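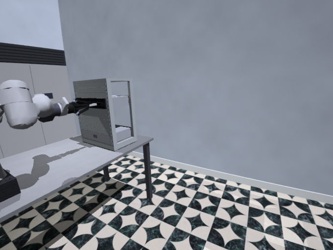 Home | Features | Food | Travel | Archive | Subscribe

The bread that waits until morning

2025-03-01

When I moved to Drevley I was told by my landlady that the bakery opens at five and that I should not go before seven. I thought this was a strange piece of advice. Where I grew up, you wanted the bread at the first minute, when it burned your fingers through the paper. In Drevley the loaves stand on the shelf for two hours before most people come for them, and the people who come at five are considered a little greedy.

The loaf is a dark rye with a sour taste and a heavy crumb, and the local opinion is that it must rest. If you cut it hot, the knife comes out sticky and the slice folds like wet cardboard. If you wait until the next day, it cuts clean and tastes of more. Some families wait for two days. I have met a man at the bus stop who waits for four, and he spoke about it with such seriousness that I did not dare to ask if it was dry.

I have written about food in this magazine for several years and I must admit that rye was never my favourite subject. It has a grey colour and it makes poor photographs. But last November I decided to spend the cold weeks in the valley between Drevley and Ploneck and to eat only what was baked there, and I came home with a changed appetite and a jar of starter wrapped in my winter socks.

Two towns, two sours

The towns are separated by a river and one long hill. In Ploneck they keep the sour firm, like a dough, and they feed it once a day. In Drevley they keep it liquid and feed it twice. Each town is sure that the other one is ruining good flour. The firm sour gives a sharper bread, with a bite of vinegar at the end. The liquid one is milder, and you can smell something like apples when you open the bucket.

I tasted both on the same evening, with salted butter, and I could not choose. I was told by both sides that this is because I am a foreigner, and I think they were right. A taste for one sour is made in childhood, before a person has opinions. My own childhood had white rolls and jam, so I have nothing to defend.

What the towns share is the flour. It comes from the Visser mill, which stands below the hill on the Ploneck side and grinds for both. The mill has 146 customers on its books and 3 of them are bakeries. The others are households that buy a sack in autumn and keep it in the coldest room. I was surprised by this number. At home I buy flour in a paper bag of one kilo and forget it behind the rice.

The smell inside the mill is difficult to explain. It is a little like hay and a little like the inside of an old drawer. The rye is ground slowly so that it stays cool, and the miller let me put my hand under the spout to feel it. I kept flour in the seams of my coat until Christmas.

A recipe without numbers

I asked for recipes everywhere and I got very few. People in the valley do not like to write it down. They say "until it looks right" and "a bit more than you think". One grandmother in Ploneck showed me with her hands how thick the dough should be, moving them slowly through the air as if she was pushing a boat. It was the best instruction I received, and I can't print it.

The only written thing I found was a school notebook in the reading room of the Drevley library, with a brown cover and the year 191 and then a last digit which has been eaten by damp. The writer gives the amount of salt in egg cups. She also notes the weather on each baking day, and beside one date there is only the word "failed", underlined twice. I was very fond of her after that.

So I can give you only my own method, which I made from many small hints. In the evening I mix a big spoon of starter with rye flour and warm water, until it is like porridge, and cover it with a plate. In the morning it should have risen and fallen again a little in the middle. I add more flour, water and salt, and caraway if there are guests who like it. I stir it with a wet wooden spoon - you don't knead rye, it only sticks to you and gives nothing back. Then it goes in a greased tin, and I smooth the top with a wet hand. When small holes and cracks appear on the surface it is ready for a hot oven. After the first quarter of an hour I turn the heat down and leave it for the rest of an hour, sometimes longer.

Then comes the part I am bad at. The loaf must be wrapped in a cloth and left alone until the next day. My cloth is from Jineo, the small linen shop next to the Ploneck post office, and it has already a burn mark in one corner.

What to eat on it

Butter first, and more of it than a doctor would like. In Drevley they put slices of raw onion on the butter and a pinch of salt. In Ploneck they prefer pork fat with dried marjoram. For children there is plum jam, cooked without sugar until it is almost black. I found that a strong cheddar from home was also very good, although I ate it privately in my room.

Old bread is not thrown away. It is crumbled in soup, or fried in fat with an egg, or soaked and put back into the next dough, where it gives a deeper colour. The bakery in Drevley does this with all loaves which were not sold, and on the label it is listed simply as "bread".

My starter lives now in the fridge door between the mustard and the capers. It came from the liquid side, from Drevley, but I am often late with the feeding and it has become quite thick. I suppose it is moving slowly across the river.

Share 191 | Comments 3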